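拆开一台旧台式机,看看里面还有什么
——和钱佩雨聊旧电脑的第二次生命

钱佩雨(Peiyu Qian)说话很快,一讲到主板就更快。我们约在下午三点见面,她迟到了几分钟,进门先道歉,然后从帆布包里掏出一小袋螺丝,倒在桌上给我看:“你看,这种六角头的,老式品牌机特别爱用,十字和一字都能拧,设计的人真是体贴!”

就这样,采访还没正式开始,我们已经聊了二十分钟螺丝。

她在Omcombe做旧台式机的拆解和翻新,整理好的机器大多送去Priltotley那边的几间社区教室。她和搭档潘诗宇(Shiyu Pan)把这件事叫作“Xiao”,取“小”的音。我问为什么是小,她说最早只有一张工作台、两把螺丝刀,还有潘诗宇从家里搬来的一盏台灯,叫别的都不合适。

从一台打不开的机器说起

钱佩雨读书时学的是会计,跟硬件没什么关系。她说自己第一次拆电脑,是因为宿舍那台二手机怎么按都不亮。

“我把侧板卸下来,整个人愣住了。我以为里面会很复杂,满满当当的,谁知道一样一样分得那么清楚:电源是电源,硬盘是硬盘,内存就那么插着。我当时想,这不就是一个带插槽的柜子吗?”

毛病最后出在内存上。她把那条内存拔下来,擦了擦触点,重新按回去,机器亮了。“啪嗒一声,两边的卡扣自己合上。那个声音我到现在都喜欢,每次听到都高兴。”

潘诗宇是后来加入的。他话少,采访的大部分时间坐在旁边给一台机箱除灰,偶尔抬头纠正搭档的说法。钱佩雨说他们八月份收到一大批淘汰下来的办公电脑,他纠正道:“是两批,前后差了十天。”

两批加起来400台。楼道里堆得只能侧身走。

“侧躺着,侧板一开,什么都明白了”

我请他们讲讲一台机器到手以后怎么处理。钱佩雨的回答是先让它躺下。

“立着的机箱不好干活,手伸进去总是别着劲。放倒以后,主板就平平地朝着你,像摊开的一张地图。”她一边说一边用手在桌面上比划,“我每次都先找处理器的位置,找到它就不会迷路了。内存槽肯定在它附近,扩展槽离得也不远,顺着机箱后部那一排接口看过去,整块板子就认识了。”

拆的顺序,两个人有过分歧。潘诗宇习惯先取硬盘,他觉得数据的事最要紧,先拿出来心里踏实。钱佩雨喜欢先动扩展卡。

“卡竖在那儿,后面带一块金属挡板,最容易碰到,也最容易挡手。把它请出来,下面的线就看得见了。取的时候要直上直下,千万别晃,晃一下插槽就遭罪。”

“现在按她的来。”潘诗宇说,“不过硬盘还是我取。”

线也值得一说。我原以为机箱里的线越少越好,钱佩雨却很愿意替它们说话:电源出来的那一束,红的、黄的、黑的,各有各的电压;连硬盘的数据线扁扁的一条,插头上有个小拐角,插反了根本进不去。“颜色就是写给后来人看的说明书。做这台机器的人和拆它的人一辈子见不着面,可是他把话留在这儿了,我觉得特别浪漫。”
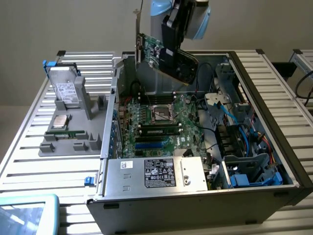

拆下来的东西放哪儿

说到收纳,钱佩雨明显更兴奋了,身子都往前探了探。

“以前我们用饼干盒!处理器、内存、螺丝全扔进一个盒子里,找的时候哗啦哗啦响,潘诗宇听一次皱一次眉。后来换成带槽的托架,一个位置放一样东西,硬盘可以竖着,内存横着卧进槽里,处理器单独有个坑。你往那儿一看,缺什么立刻就知道。”

他们用的第一款托架叫Esard,是一位做模具的朋友帮忙开的样,前后改了几稿。最早那一稿的内存槽窄了一点点,条子放得进去,取不出来,得拿指甲抠。“我指甲都劈了。”她说着还把手伸给我看,当然早就长好了。

处理器是他们对待得最小心的一件。钱佩雨说,打开那根压杆的时候,她到现在还是会屏住呼吸。

“压杆有劲,第一次掀的人都会吓一跳,以为自己把它弄断了。掀开以后,处理器就松松地坐在那里,拿两条边,往上提。金属盖那一面随便一点没关系,背面可千万别摸。取走以后插座空着,这时候最怕掉东西进去,所以我不许任何人在开着的插座上方吃饼干。”

“说的是她自己。”潘诗宇说。

至于那些拆下来的零件,能用的会重新配对。一台机器缺内存,另一台电源不行了,凑在一起就是一台好的。钱佩雨有一个本子,专门记哪条内存和哪块主板合得来。她承认这个本子很不科学,好些条目只写着“脾气好”或者“挑食”,但她舍不得换成表格。

教室里的那些机器

配好的电脑装上系统,跑一个晚上,没问题就送走。目前送出去最多的用途是打字和上网查资料,也有一间教室拿它们教老人修照片。

“有位阿姨第一次来上课,特别怕把电脑弄坏,鼠标都只敢用一根手指头推。我干脆把侧板打开给她看,跟她说,您瞧,里面就这些东西,坏了哪样咱们换哪样。她看了半天,问我那个带风扇的是什么。后来她每节课都坐第一排!”

这件事之后,他们在每期课程前面加了一堂拆机课。学员自己动手,把一台旧机器拆到只剩主板,再装回去。一堂课两个小时,材料费收得很低,潘诗宇说主要是硅脂和清洁用的棉签,一学期的棉签要用掉2000根。

我问会不会有人装不回去。

“会啊,太会了。”钱佩雨笑起来,“最常见的是前面板那几根小线插错,按了开机没反应,一屋子人都回头看你。还有人装完发现手里多了一颗螺丝。我就说没事,再打开找找,它总有个家的。”

潘诗宇补充说,上一期有个中学生装完以后,把所有的线重新理了一遍,理得比出厂时还整齐。那台机器他们没舍得送走,现在就放在工作台底下,平时用来登记入库。

想学的人可以从哪里开始

临走前我替读者问了一句:家里正好有一台闲置的老台式机,想自己拆开看看,要准备什么?

钱佩雨掰着手指头讲。先关机,拔掉电源线,再按几下开机键把余电放掉。一把中号十字螺丝刀就够了,带磁性的更顺手。找一张平整的桌子,光线要好。摸零件之前先碰一下机箱的金属部分。每拔一根线就拍一张照片。

“电源那个方盒子别拆,整个取下来可以,盒子本身不要打开。”潘诗宇这时放下了刷子,语气很认真,“这一条请一定写进去。”

我问他们接下来有什么打算。钱佩雨说想把仓库里那批还没动的先清一清,再给教室配一批显卡,让学修照片的那间屋子快一点。预算她也算过,每间教室最多800块,再多就要等下一季了。

“其实我最盼着的是开箱。”她把桌上的螺丝一颗一颗捡回袋子里,“每台机器侧板底下都不太一样,有的干净得像没人用过,有的灰厚得能种菜。你不打开就不知道。”

潘诗宇那边的机箱刚好清完灰,他招招手,她拎着袋子就过去了。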